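**Prutetano publishes results of kitchen gripper comparison**

2024-09-20

Prutetano today released the results of its first side-by-side test of robot grippers for household kitchen work. The test compared two parallel grippers, the Faton and the Mamo, on the same arm, with the same controller and the same wrist camera. It covered 3124 grasp attempts on ordinary kitchen items and fittings, and the full log is free to download from the company's website.

The work began in March. Prutetano makes mounting plates and cable kits for small robot arms, and customers had been asking which gripper to buy with them. Published numbers were hard to compare. One maker would report on foam blocks, another on soup cans, and the arms and camera positions were different each time. Prutetano decided to run both grippers through one list of tasks and publish everything, including the failed attempts.

**How the test was run**

Each gripper worked through the same set of tasks on a kitchen counter setup. The tasks included lifting bowls, sliding a cutting board, picking up fruit and vegetables, and closing on rails, bars and handles. An attempt counted as a success if the item was held for the full required time and released where the task sheet said to release it. Anything else was logged as a failure with a short code for the cause.

Operators drove the arm by hand control for all attempts. No learned policy was used. The order of tasks was shuffled between sessions, and the grippers were swapped after every 200 attempts so that neither one had the benefit of a more practiced operator. Finger pads were replaced on a fixed schedule.

**Results**

The two grippers finished close together on bowls and produce. The Faton did better on flat items, where its thinner fingertips could get under an edge. The Mamo did better on round metal parts, and its grip slipped less often when the arm pulled sideways.

Of all logged failures, 328 came from bars and rails. That was the largest single group for either gripper. Most of them had the same cause code: a finger or bracket touched the mounting hardware or a nearby edge before the grip was closed. Dropped items were a smaller share than the company expected.

Camera placement also mattered. Prutetano ran 144 of the attempts a second time with the wrist camera moved to a wider offset. Operators had a better view of the far finger from the new position and lined up faster on bars, but they lost sight of small items close to the palm. The company is not recommending one position over the other. Both sets of video are in the download.

Polished surfaces remain a problem for any setup that relies on the wrist view. A bronze bar with a narrow highlight running along it gives the operator very little to judge distance by, especially with pale wood on one side and white marble on the other. Several operators said they used the collar and base plate of the bar as a reference point in place of the bar itself. That habit has been added to the notes that go with the task sheets.
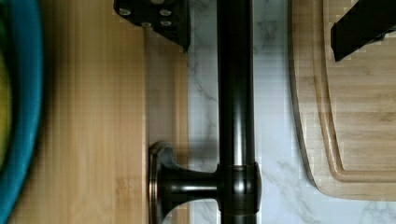 Kastine, which read the results before release, said the bar and rail figures should be split further, by how much clear space there is on each side of the bar. A gripper that does well in the open may do badly next to a board or a panel, it said, and a buyer needs to see those two cases listed apart. Kastine also asked for bare fingertips to be tested along with padded ones.

Prutetano agrees with the first point and will add a clearance column to the log. Tests with bare fingertips are planned for the second round, along with a controller comparison. The arm, the counter layout and the task list will stay the same so that the two rounds can be read together.

**Availability**

The download includes the attempt log, wrist video, task sheets, failure codes and drawings for the camera mount in both positions. It may be used and shared with credit. Labs and companies that want a gripper included in the second round can apply through the contact form on the Prutetano website. Applicants need to supply two units of the same model and a mounting drawing. Units will be returned after testing, with their worn finger pads.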